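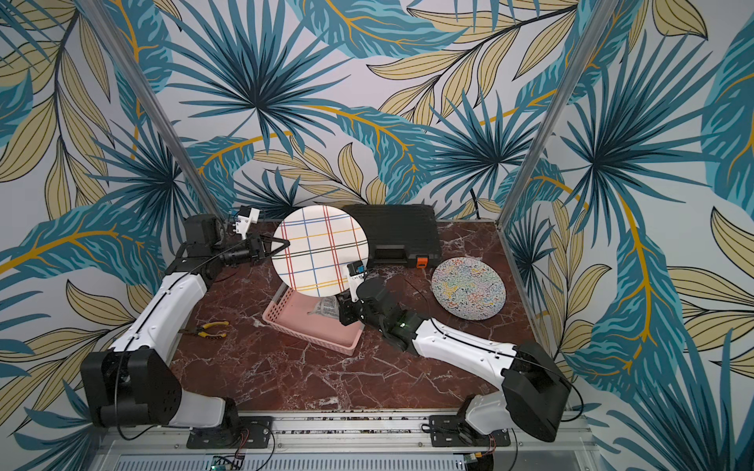
Tableware Handling and Surface Wear: Project Report

Nevzat Aydoğan and Getsemaní Aguirre

1. Aim

The project compared ways of storing and carrying decorated plates in a small shared kitchen. The question was whether a perforated plastic basket is a suitable holder for a large plate, and what lining, if any, should go in it.

2. Materials

The main test item was a large white plate with a plaid pattern in red, blue, yellow and black. The basket was pink plastic with perforated sides and a slotted rim. All work was done on a table with a dark reddish-brown marble surface. Marble is hard and does not give under a dropped plate, so this was treated as the worst case. Three linings were compared: none, a clear plastic bag, and a folded cotton cloth supplied by Merard.

3. Method

Each lining was used for 200 placements, in four sets of 50. A placement meant lowering the plate into the basket, leaving it for 30 seconds and lifting it out. The plate was wiped between sets and checked under a desk lamp for marks on the rim and the pattern. A second plate, from Zepeda, was kept in a cupboard for comparison.

4. Results

With no lining, faint grey marks appeared on the rim in the second set. They came off with washing-up liquid. The bag reduced the marks but slid about and had to be put back in place between sets. The cloth left no marks - it did make the plate sit higher and lean more. The pattern was unchanged in all cases.

5. Further work

The basket should be tested with two plates at once, with the cloth between them. A run of 800 placements is planned for April.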